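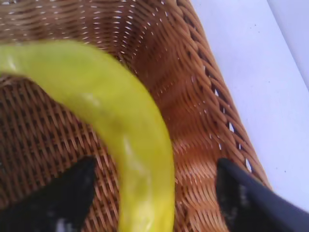

Workshop tips: teaching a gripper to take things out of a basket

Posted Sun 8 March

These tips come from our small bench at Peratwood, where we test how an arm learns picking from demonstrations. I write them for people who do the same work in a garage or a school workshop. English is my second language, so please forgive me if some sentence is stiff.

Choose a basket with a real weave. We began with a smooth plastic box, and the policy learned very fast, but when we moved to wicker the success fell badly. The strands make many small shadows, and white light comes through the gaps. If your final task has wicker in it, train on wicker from the first day.

Let the wrist camera see both fingertips. In our first mounting only one finger was in the view, and the arm often came down on top of the rim. After we tilted the camera a little, both tips were visible on the two sides of the object, and this error became rare.

Do not be afraid of blur. At the last moment before closing, a long yellow thing fills much of the picture and is not sharp. We tried to remove these close views from the training set. The result was worse, so we put them back.

Use curved objects early. A straight object forgives a wrong angle. A curved one will turn when the fingers close on it in the wrong place. We ask the person who demonstrates to bring the fingers to the straighter part, one on each side, and to wait a short moment before closing.

What we measured

We recorded 189 demonstrations, all by hand guiding. The question was simple: does this short wait before closing help the learning? We trained one policy on the demonstrations with the wait and one on the demonstrations without it. Each policy then got 20 tries with the same object and the same basket. With the wait, the arm took the object out 14 times. The other policy had fewer good tries, and most of its failures were a finger caught on the rim.

It is one object and one basket, so please do not read too much in it. We want to repeat the test in July with the softer finger pads from Trurkska, if they arrive.

Small things that save time

Fix the basket with double-sided tape. A light basket slides when a finger touches it, and then your demonstration teaches sliding.

Wipe black fingers with a slightly damp cloth at the start of each session. Dust shows very much on black.

Close the blinds, or leave them open, but do the same each day. Our Haruna lamp stays on even in the morning.

Write the object position on paper before each try. We used the Plerketel logging sheet, and later we added one column for the direction of the curve. I wish we had this column from the beginning.

Keep the failed demonstrations in a separate folder. We deleted ours in the first week and then needed them for comparing the rim contacts.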